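README: equipment plan and budget notes, Zaltero garment folding set

Maintained by Agata Donati. Purchasing questions go to Abdelkrim Salem.

Scope

These notes go with the bedroom part of the Zaltero set and cover what we need to buy before the second round of collection starts in July. They do not cover the robot arms, which have their own budget line under Serra. File formats and the train/test split are described in the main README.

What the work requires

Folding is done with hand-held grippers on ordinary beds with ordinary bedding. Garments are shirts, sweatshirts and other knits from the household's own piles. Dark clothes with thick collars or printed patches are kept in on purpose, as they are the ones the first policy handled worst.
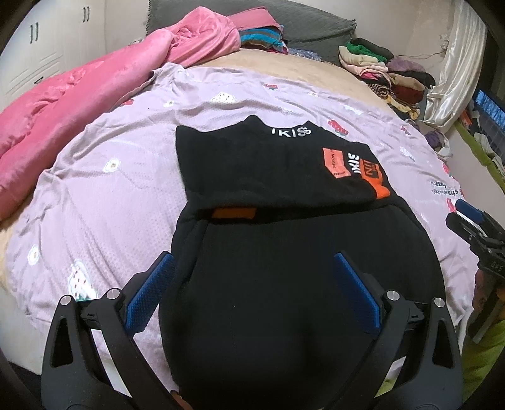
Black garment with orange patches on a strawberry-print sheet, gripper jaws open at the near side.

Grippers

We own 8 hand-held grippers. Two are out for repair at Nollham and should be treated as unavailable. Round two needs 14, so that each of the 5 sites has a working pair and there are two pairs over. That means buying six if the repairs come back, eight if they don't. Budget for eight.

Ask for blue pads on the new units. Mixed pad colors made trouble for the contact labels in the first round and Lucrezia Russo had to redo part of them by hand.

Pads

Pads are the main running cost. They are quoted separately from the gripper body and the supplier in Haren only ships full boxes. Order two boxes with the grippers so we pay freight once. Change both pads on a gripper at the same time, and write the change in the site log. 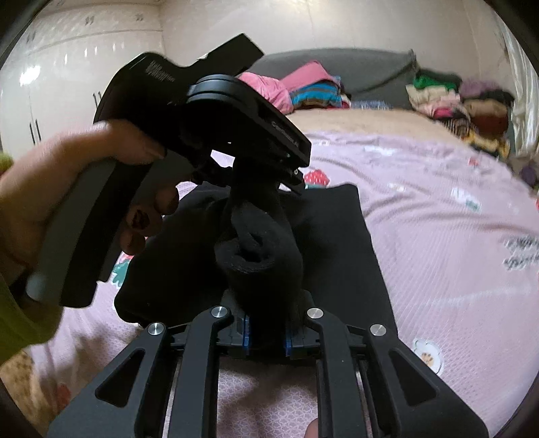

Two-handed work is where the count goes up fastest. A site with one gripper can still do flat smoothing, but rolling a garment or passing a section across from one side of the bed to the other takes two. Evaristo Morelli's draft plan had one per site plus a shared spare. We dropped it after the trial week, when most of the tasks on the list could not be run.

Storage and batteries

Allow 345 GB per site for raw video before compression. Drives are already approved. Spare batteries are not, and the request is with Visitación Pacheco.

Not being bought

Extra lighting. Rooms are recorded as they are, with curtains where the household has them.
Folding tables. Beds only in this round.

Open items

Repair estimate from Nollham.
Pad lead time.
Whether Serra will pay half the freight.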